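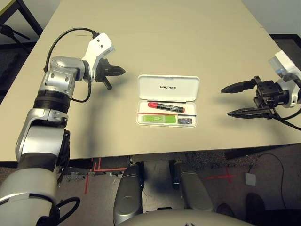
3/8/24

Rain on and off, more on than off. Woke up before the alarm with my neck stuck to the left and lay there deciding whether today was going to be the day I finally called about the piano. It was! I called. More on that in a minute because I want to get the bread down first while I still remember what I did.

So, the bread. I have been following Mom's recipe card, the one with the oil stain over the part where it says how much water, and for weeks I've been guessing and getting bricks. Last night I left the dough out on the counter instead of in the fridge (forgot it, no technique involved) and this morning it had climbed up over the rim of the bowl and was sort of leaning on the toaster. I baked it anyway, twenty minutes longer than the card says, and it was the best loaf I've made in this apartment. Big holes, brown on the bottom, a bit sour. I ate three slices standing up with butter and then felt a little sick, and then had one more. Writing it down for next time: overnight on the counter, kitchen cold, less salt.

The piano. I've been going back and forth since July, when Benedita Bettencourt told me at the pool that her aunt was giving hers up and I could have it for the cost of moving it. An upright, a Harnden, walnut, with one key in the bass that sticks when it's humid. I played it once at a birthday party years ago and all I remember is that somebody had left a plate of olives on the lid. Anyway I said yes right away, and then I got home and looked at my stairs. There are 13 steps from the street door to my landing and a turn in the middle where we had to take the legs off the couch. So I did what I do, I said I'd think about it, and then it was winter.

This morning I called the movers on Esteves Street and a very patient man asked me for the width of the turn. I didn't have it. He waited on the line while I went out in my socks with the sewing tape, and the tape is only sixty inches, so I had to do it in two goes with my thumb holding the spot. He said that was fine, they could do it with two people and a strap. The price is $148, and I'd been bracing for so much worse that I said "oh, lovely" and he laughed. They can come in 11 days. Eleven days! I have to clear that whole wall.

Called Benedita straight after to tell her before I could change my mind. She screamed. Her aunt has apparently been dusting it every week in case I said yes, which made me feel terrible and also very fond of a woman I've met maybe twice. I'm going to take her a loaf if I can make the bread happen again.

Then I spent the rest of the morning on the wall, or meaning to. What's on it now: the bookcase with the bad shelf, the box of records I don't have a player for, the exercise bike. The bike has to go. I've hung coats on it since before Christmas and I think we both know where we stand. I got as far as taking everything off the bottom two shelves and then I found the old letters from when I lived in Clilum and sat down on the floor with them, and that was the end of the morning.

I'd forgotten how funny Conceição was on paper. Conceição Morais, my landlady there, who used to leave me notes on the stairs and kept writing after I moved away, a page at a time on the back of whatever she had. One of them is on a flyer for a chimney sweep. She tells me about the cat (had kittens in the linen closet), the man upstairs (still whistling), and then in the very last line, squeezed up the side, that she'd had her cataract done and the whole kitchen was a different yellow than she thought. I read that one a few times. I was so unhappy in that town, or I've always said I was, and there's not a single letter in the pile that sounds like it's written to an unhappy person. She asks if I'm still singing in the bathroom. I didn't know she could hear me!

I should write to her. I don't know if the address is still good. I put the letters in the blue tin and put the tin on the bed so I'd have to move it before I went to sleep, and it's next to me now.

Lunch was more bread. Went out around two between showers for stamps and dish soap and came back with stamps, a cyclamen and no dish soap. The new cafe on the corner finally has its sign up. It's called Skumier, and I stood there trying to say it out loud until the girl inside looked up. I'll go in some other day when I've thought of how to order with dignity.

Afternoon, not much. Washed the curtains, they shrank a little, it's fine. Tried to remember the left hand of the one Schumann piece I used to know by tapping it on the kitchen table, and I've got the first line and then a hole and then, for some reason, the ending. My fingers know more than I do. I wonder if Mrs. Downstairs is going to mind. I'll have to go and talk to her, and I'd like to do that with bread in my hand too, so that's two loaves. Three if I want any.

Things for tomorrow: flour, dish soap, ask at the thrift store if they take exercise bikes, find the screwdriver for the bad shelf. Look up piano tuners, but not until it's been standing here a couple of weeks, Benedita says it needs to get used to the room.

It's started raining again and the gutter is doing its drip. New dough is on the counter under a towel. I moved the toaster.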